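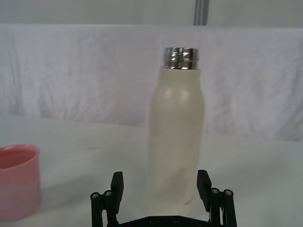

Fig. 1. Bottle with a threaded metal neck, cap off.

Okcombe College
Making Things Fit: An Introduction to Everyday Mechanics
Handout 6: The Screw Thread
Instructor: Tayla Lowther, Dimow Hall 319

Read this before class, and bring something with a thread on it. Anything small enough to pass around is fine: a jar, a garden hose fitting, a bolt from the junk drawer, a lamp finial. We'll put them all on the front bench and sort them, and I promise the sorting gets argumentative.

1. A ramp wrapped around a stick

Cut a long right triangle out of paper. Roll it around a pencil, starting from the short upright side, and look at what the sloping edge does. It climbs around the pencil in a helix. That is the whole geometry of the screw, and if you only keep one picture in your head from this unit, keep that one.

Since a screw is a ramp, everything you learned about ramps in Handout 3 still works. A long, gentle ramp lets you raise a heavy load with a small push, and you pay for it in distance. A screw does the same trade, except the ramp is coiled up so tightly that you can walk a very long way along it without leaving the spot. I still find this a wonderful piece of packing.

Some vocabulary we'll use from here on:

Major diameter: the width across the crests of an external thread.
Minor diameter: the width across the roots, down in the valleys.
Pitch: the distance from one crest to the next, measured along the axis.
Lead: how far the screw moves along its axis in one full turn.
Start: one separate ridge. A thread can have one, two, or several running side by side.

Pitch and lead are the same number when there is only one start. With two starts, the lead is twice the pitch. People mix these up all the time on the quiz, so draw yourself a sketch.

In US customary sizes we usually give threads per inch in place of pitch. A 3/8-16 bolt is 3/8 inch across with 16 threads in every inch, so each turn moves it 1/16 inch. Metric sizes give the pitch directly: M8 x 1.25 is 8 mm across with 1.25 mm between crests.

2. How much do you gain?

Put a wrench on that 3/8-16 bolt and hold the handle 10 inches from the center. In one full turn your hand travels around a circle:

2 x 3.14 x 10 inches = 62.8 inches

Meanwhile the bolt moves 1/16 inch. Divide one by the other:

62.8 x 16 = 1,005

Call it 1,000. In a world without friction, one pound at your hand would become 1,000 pounds of clamping force. It's a ridiculous number for something you can buy by the handful!

Now bring friction back in. When you tighten an ordinary dry bolt, something like half of your effort goes into the underside of the head rubbing on the part. Most of what's left goes into the threads rubbing on each other. Only a small share, often a tenth or so, ends up stretching the bolt, and stretching the bolt is the part you wanted. So the real gain is far below the ideal one, and it changes with rust, oil, plating and the mood of the washer. This is why torque charts always say whether the threads were lubricated.

Try it: tighten a clean bolt by hand, then put a drop of oil on it and do it again with the same effort. Feel how much farther it goes.

3. Why screws stay put

Friction costs us most of our effort, but look at what we get in return. Push a crate up a steep, slick ramp and let go, and it slides back. Push it up a shallow, rough ramp and it sits there. A fastening screw is a shallow, rough ramp. The load pushes straight back along the axis and the nut has no wish to turn. We say the thread is self-locking.

Make the helix steeper and at some point the load can spin the screw. Push drills and the old spiral screwdrivers work this way: you press down on the handle and the bit goes around. The rule of thumb is that a thread holds as long as the tangent of its helix angle is smaller than the coefficient of friction (with a small correction for the slope of the thread sides, which we'll skip until Handout 8).

Vibration is the enemy. Shake a joint sideways hard enough and the surfaces slip a tiny bit on each cycle, and while they are slipping, friction isn't holding the nut against rotation. Lock nuts with a nylon ring, thread adhesives, wedge washers and cotter pins are all answers to this. Split washers are the answer most people know, and the test results for them are pretty disappointing. We'll look at some curves in class.

4. Shapes of thread

Cut a screw in half lengthwise and you see the profile. Most of the ones you'll meet fall into a few families.

V threads. Sides at 60 degrees in both the metric and US unified systems, with the crests and roots flattened or rounded a bit. Strong, easy to cut, high friction. Great for fasteners. The older British form uses 55 degrees and rounds both crest and root, and you will still run into it in pipe fittings and on old machinery.

Square threads. Very low loss and beautiful to look at, and a pain to make. Found on old vises and presses.

Acme and trapezoidal threads. Square threads with slightly sloped sides, 29 degrees included angle for Acme and 30 for metric trapezoidal. Much easier to cut, almost as efficient. Look at the lead screw on the shop lathe.

Buttress threads. One side nearly upright, the other sloped. Used where the load only ever comes from one direction.

Rounded threads. Shallow and smooth, good where the part is rolled or molded, or where somebody will screw and unscrew it many times with dirty hands. Light bulb bases are the classic case. Bottle and jar threads are cousins of these.

A word on containers, as half of you will bring one. The people who make bottles call the threaded mouth the "finish," a word that comes from glassmaking, where the lip was the last part to be worked. A container thread rarely has to be strong. It has to pull a lid down evenly onto a seal, start easily and let go again when asked. That's why so many jars have several short ridges with several starts: you get a fast lead, and a fraction of a turn takes the lid from loose to closed. It makes a good comparison with the 3/8-16 bolt, which asks for turn after turn and gives you huge force at the end.

5. Right, left and tapered

Nearly every thread in your house is right-handed: clockwise moves it away from you. Left-handed ones exist where rotation would undo an ordinary thread, or where a mix-up would be dangerous. The left pedal of a bicycle is left-handed. So are many fittings for fuel gases, which keeps them from being joined to an oxygen line by mistake.

Pipe threads have a job that bolts don't, as they have to seal. American tapered pipe thread narrows by 1 part in 16 along its length, so the two halves wedge together as you tighten. Even then there's a thin spiral path left at the crests, and the tape or paste you add is there to fill it. Garden hose thread is straight and seals on a flat rubber washer, so tape on a garden hose does nothing useful. Check your washer!

6. Where it came from

Screw presses for olives and grapes go back to the ancient Mediterranean. Screws for raising water are older still, with more than 2,000 years of use behind them. Wooden screws could be marked out with – yes – a triangle wrapped around a cylinder, then carved by following the line. Go back to your pencil and you have the shop drawing.

Small metal screws took much longer. For centuries each one was filed by hand and each nut was cut to suit its own bolt. If you took a machine apart, you tied every nut to its partner with string. The change came with the screw-cutting lathe, where one good lead screw could guide the cutting of another, and that one the cutting of the next. Where did the first good one come from? From patient people averaging out errors, copying a so-so screw with a long nut that smoothed over its faults, and then doing it again. I could spend the entire term on this and Anouk Goossens, who takes the lab sections, has asked me kindly to leave her a few weeks.

After the lathe came the fight over standards. Every workshop had its own favorite pitch, and a nation's railroads could hold dozens of sizes that almost fit one another. Almost is the worst case: a nut that goes on for two turns and then jams has ruined two parts.

7. Problems

a. A clamp has a single-start screw with 8 threads per inch and a handle 4 inches long, measured from the center. Find the ideal mechanical advantage.

b. The same clamp is rebuilt with a two-start screw of the same pitch. What happens to your answer, and what happens to the time it takes to close?

c. A press must deliver 2,000 pounds. The ideal advantage is 400 and the screw is 20 percent efficient. What force does the operator need at the handle?

d. On a normal nut, the first engaged thread carries much more than its share of the load. Explain why, using the fact that the bolt stretches while the nut is squeezed.

e. Find a thread at home that you think is poorly chosen. Say what it does badly and suggest a different profile, lead or number of starts. Half a page, with a sketch.

Calipers and thread gauges are in the gray drawers in the lab. Please put the gauges back folded, and leave problem (e) in the tray outside 319 by 4 p.m.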